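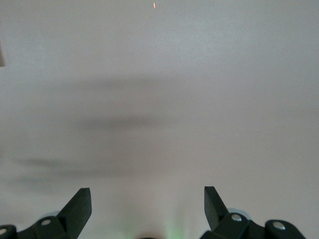 October, past eleven at night

Back from the library meeting. Feet wet. Want to get this down before I lose it.

So the Trirklow thing is real. Not a rumour any more. Letter came to the department this afternoon, three pages, solicitors' paper, and Kyu-ri read it out in the corridor with her coat still on. They say somebody here has been putting their journal chapters up on an open server. Full text, our proxy login all over the pages in the little grey footer. They want the files down, they want names, and they want a "written undertaking" by the end of the month. No mention of money yet. Ultan Kavanagh (library, copyright desk) says the money comes in the second letter.

Looked at the list tonight. 45 items. Eight of them are mine. I mean I wrote them, or was second author anyway. Signed the form each time without reading past the first paragraph, because the editor wanted it back by Friday or whatever and I was marking. So I'm in the odd spot of possibly being told off for reading my own paper off the wrong website.

Meeting was long. Ultan had slides. He is decent, very careful, keeps saying "in my personal view". Accepted manuscript yes, after the embargo. Publisher's PDF never. Preprint depends. Tomás asked depends on what and got a ten minute answer that came down to the publisher. Tomás then said what everybody was thinking, that we write it free, review it free and buy it back. Bit of clapping. Ultan waited and then said that's all true and it isn't a defence. Wrote that down on my hand.

Bok-nam Noh quiet the whole time. Talked to her after by the bike racks. She's got students at the partner college with no subscription at all, none, and she's been emailing them chapters one by one for years. Asked me was that the same thing. I said I didnt think so. Then I said I didn't know. Should have just said the second one.

Seung-woo thinks it's the Grellus server. That old box the reading group set up when he was still doing his doctorate. Meant to be password protected. He set the password, he thinks, then somebody rebuilt it and he isnt sure anyone put it back. He looked ill. Told him to write down everything he remembers with times, tonight, and send it to Ultan himself before IT find it. He said would I read it first. Said yes. It's not here yet. Keep checking.

Haven't been on that server in ages myself. Did I ever upload anything? Think I put up the Ko chapter once, for the summer group. Pretty sure it was the Word version. Not sure enough. Must look in the morning, old laptop, under the bed I think or else in the office with the dead screen.

What annoys me is the tone of the thing. "Your users." We are also their authors, and I review for two of their journals, one due this week, haven't opened it. Tempted to send it back with a note. Won't. The poor authors have been waiting since spring and it isn't their fault.

Things to do:
Find my signed forms. All of them, the blue folder if it exists.
Ask Ultan about the Fenia chapter, that one had a different contract, think I kept the rights?? would be a first.
Upload the accepted versions properly. Ultan says more than half the department has never put a single thing in the repository. I have put in one. It had the wrong year on it.
Ring Mum back.

Kyu-ri wants us all to sign a joint letter. Draft by 9 tomorrow she says, she'll be up half the night on it. I'll sign if it's calm. If it has the word "parasites" in it again I'll ask for it out, and we'll have the same row as last year over the exam timetable and both be right.

Ate toast standing up. No proper dinner. The cheese has gone, tomorow shop.

Seung-woo's thing just came. Four paragraphs, most of it apology. He's named himself and nobody else. The dates look fine to me, but he's written "we all knew", and I'm going to tell him to change it to what he knew. Replying now then bed.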